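白黒の大柄の壁紙シート、使って半年の感想

4月に買った「Flondamero」の貼ってはがせる壁紙シート、そろそろ落ち着いたので感想を書いておきます。作業コーナーの囲いの内側、三面ぐるっと貼りました!

買ったのは雑貨通販のFlilteo。一本3,019円で、送料が870円かかりました。壁紙としては安くないです。しかも三面分なので一本ではぜんぜん足りず、結局6本。届いた箱が重くて玄関で一回休みました(笑)。

柄は白地に黒の、曲線がぐいんぐいんうねっている装飾模様です。葉っぱみたいな形とか三日月みたいな形とかが入っていて、左右対称に広がるところは万華鏡っぽい。商品ページの小さい写真だともう少しおとなしく見えたので、広げた瞬間は「うわ、強い」と声が出ました。でも貼ってしまうと案外慣れるもので、今では無地の壁のほうが物足りないくらい。

貼りやすさは、まあまあ。裏紙は素直にはがれるし、貼り直しも2回くらいまでは平気でした。ただ柄合わせは本当に大変です。最初に右の面から貼りはじめたのが失敗で、奥の面の真ん中に柄の中心を持ってこようとしたらずれてしまい、一本まるまるやり直しました。これから貼る人は、絶対に奥の面の中心から始めてください。説明書にもひとこと書いておいてほしかったなあ。

床のほうはSolbyの木目調パネルにしました。濃いめのグレーで、横に筋が流れている柄です。壁がこれだけにぎやかなので床は静かなほうがいいだろうと思って選んだんですが、これは正解でした。ひとつだけ文句を言うと、濃い色なので白っぽいくずがとにかく目立つ!細かいくずがちょっと散っているだけでわかります。掃除をさぼれない床です。

枠はアルミフレームで、シートの黒と銀色の相性はかなりいいと思います。木枠だったら柄に負けていたかも。右側の斜めのレールには黒いJ字形のフックをずらっと並べて、白い結束バンドで留めました。黒い結束バンドにすればもっとすっきりしたのに、手元に白しかなくてそのままです。フックはSalibaのばら売りで、ひとつ300円ほど。

あと、黄色いトレー。これは前から持っていたもので、白黒の中に置くとびっくりするくらい映えます。物を置く場所が一目でわかるから、作業中に「あれどこだっけ」ときょろきょろすることが減りました。柄の強い壁にするなら、中で使う道具は派手な単色がいいです。黒い小物は壁に紛れてしまって、何度か探しました。

耐久性は、今のところ角の浮きが一か所だけ。指で押さえたら戻ったので様子見です。拭き掃除は固く絞った布でさっと拭くくらいなら問題なし。はがすときにのりが残るかどうかは、まだはがしていないのでわかりません。

星をつけるなら4つ。減点は送料と柄合わせの面倒さです。柄が好きになれるなら買っていいと思いますが、迷っている人はまず一本だけ買って、しばらく壁に立てかけてみてください。私は次は棚の背板にも貼るつもりで、余った半端をどう使うか考えているところです。
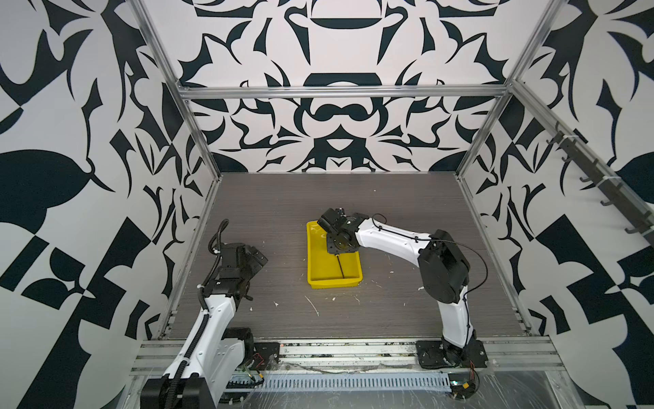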